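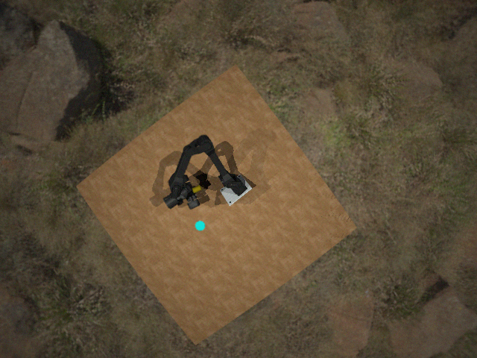 The Clarkport Arts Yard has received planning permission for the second part of its site, and work on the ground behind the old Vermeulen warehouse will begin in August. Until now this land was used by almost no one except the people who walked their dogs there. When a flat square with straight edges is put down on dry grass and stones, as with the orange-brown board at the top of this item, the eye goes directly to it, and our architects at Nuvgate want the same effect for the new outdoor stage. The stage will be a square timber deck set at an angle to the warehouse, so that one corner points toward the visitors who enter from the street. The ground around it will be left rough, with its low plants, and only the paths will be leveled.

The deck is the smallest piece of the project but it is the piece that most readers have asked about. The larger piece is a building of two floors, in which there will be 12 studios for artists, a rehearsal room, a small kitchen and the offices of the Arts Yard. Our staff have worked in three different addresses in Clarkport for several years, and some of us meet each other only at openings. In the new building we will all be on the upper floor, above the studios.

The total inside area is 3091 square feet. This is less than in the first design, which many of you saw on the wall of the café last spring. The first design had a separate gallery on the street side. Nuvgate and our board discussed it for a long time, and finally the gallery was taken out and the rehearsal room was made wider, with a wall that folds away when we wish to show work. Mandla Matlala, the project architect, explained the decision to the members at the open evening. He said that a gallery of that size would stand dark for most of the week, while a rehearsal room has people in it from morning until late. Several members did not agree with him, and their letters are kept at the front desk, where anyone may read them.

The structure will be a steel frame with wall panels that are prepared in the workshop of Pinero and brought to the site by truck. The panels already have the insulation and the window openings when they arrive. Because of this the noisy period on the site should be short. Pinero plans to put up the frame first, then the roof, then the panels from the north side to the south side. The interior walls between the studios will be heavier than usual, at the request of the musicians. Anybody who had a studio beside Dumisani Mthembu and his drums in the old building will understand this request very well.

Old brick from the small shed beside the warehouse will be cleaned and used again for the wall along the lane. The shed itself could not be saved. Its roof fell in two winters ago, and the engineer found that the foundation on the lane side had moved. The iron door of the shed will be kept and hung in the new entrance. We do not know its age. If a reader worked for Vermeulen, or had a parent who did, we would be very glad to hear about the door and about the shed, which on the oldest plan carries only the word "dry store."

The studios

Ten of the studios will be rented by the year. The other two will be given without rent, for six months at a time, to artists under thirty who live in the county. Nokuthula Shezi is responsible for this program. She asks me to write that the application form will be a short one, with two pages for the text and up to eight pictures or recordings of the work. Applicants do not need a degree in art, and they do not need to have shown their work before. A group of two people may apply together for one studio.

Present tenants have first choice for the rented studios, and they will receive a letter with the floor plan and the prices. Please answer this letter even if you do not want to move. Last time we waited for five answers and could not offer the rooms to the people on the waiting list, who were rightly annoyed with us.

The rehearsal room will have a sprung floor suitable for dance. It can be booked by the half day, and local schools will pay the lower price before three in the afternoon. Mpho Motaung, who has taught the youth dance class in the church hall since the year 2000, was asked to test three samples of flooring with her students. They chose the one in the middle, neither the softest nor the hardest, and it is now in the contract.

During the work

The gate on the lane will be closed for the whole period. The main entrance stays open, and the café keeps its usual hours. Cars cannot be left behind the warehouse anymore, so please use the lot beside the library. Bicycles may still be locked under the stairs. The printing workshop will move to the front room, and its evening course begins at half past six instead of seven.

There will be one interruption of the water, in the morning, when the new pipe is connected. The date will be put on the door as soon as Pinero gives it to us.

Money

The larger part of the cost is paid from the sale of our office on the harbor, and the rest comes from grants and from gifts. We thank the 2227 people who gave something to the building fund, in many cases more than one time. Their names will be printed in a book that will lie in the entrance. If you prefer that your name is not printed, please tell Valdemar Arnardóttir at the front desk before the end of August. He will also take corrections of spelling, and he says with some feeling that he knows how important this is.

Drawings of the building and the deck hang in the café, on the wall across from the counter. The model has gone back to Nuvgate for a repair to the roof and will be returned next month.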